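Pelora Two-Piece Toilet, Round Front
Item no. 2551

The Pelora is a floor-mounted, two-piece toilet for homes, small offices and guest baths. The tank and bowl ship in separate cartons and bolt together on site. It fits a standard 12 inch rough-in. A 10 inch version is made to order, so please allow extra time.

The bowl and tank are vitreous china, glazed on all exposed surfaces. The trapway is also glazed. White is the only stock color. Bone was dropped from the line in November, and remaining bone lids and tanks are sold as spare parts only.

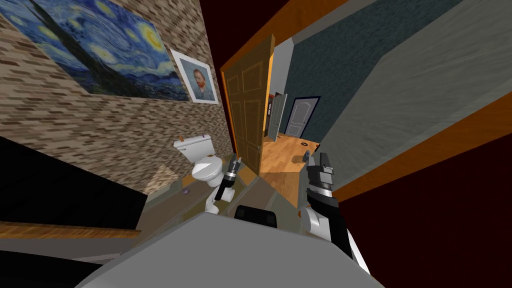 White, lid closed, against a brick-textured wall

What comes in the cartons:
Bowl
Tank with lid
Fill valve and flush valve, installed
Lever and linkage
Tank bolts and gasket
Closed-front seat with lid

The wax ring, floor bolts and supply line are not included. We suggest the Rustad floor bolt kit. The bolts in it are long enough for a tile floor laid over an old one. Any standard wax ring will work. If the flange sits below the finished floor, use an extra-thick ring or a flange spacer. Do not stack two rings.

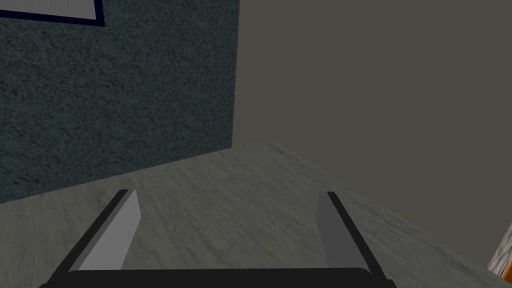
Bath & Plumbing Department, Skurnov Building Supply

Before ordering, measure from the finished wall to the center of the floor bolts. Measure from the wall itself and leave out the baseboard. On brick or stone veneer, measure from the part that sticks out farthest. The tank should clear the wall by at least half an inch and should never be pulled tight against it.

Hand tighten the tank bolts first, then turn each one a little at a time, switching sides as you go. Stop when the tank rests on the bowl without rocking. Cracks from overtightened bolts are not covered by the warranty.
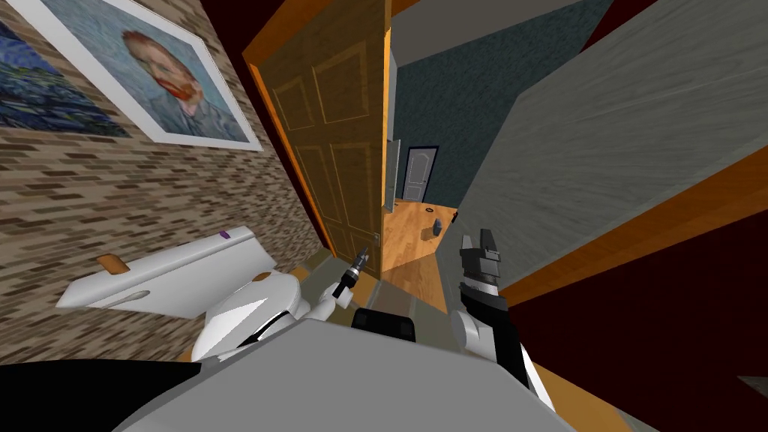 The seat has plastic hinges and lifts off for cleaning once the two caps are open. Replacement seats are stocked under item no. 1819. Use mild soap and water on the seat. Scouring powder will dull both the seat and the glaze, and drop-in tank tablets shorten the life of the flush valve seal.

Customers replacing an older Pongate toilet can usually keep the same shutoff valve. The supply connection is on the left side as you face the tank.
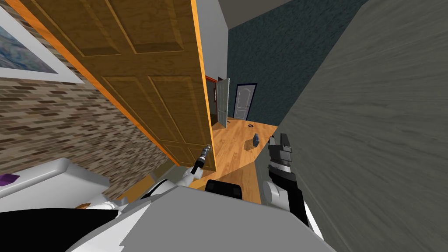 Local delivery is to the first dry area inside the building. We do not carry cartons up stairs or remove old fixtures. Unopened items may be returned within 18 days with a receipt. Check both cartons for damage before you sign. Made-to-order items cannot be returned.

Quantity pricing is available to contractors at the service desk.

Page updated 12/20/23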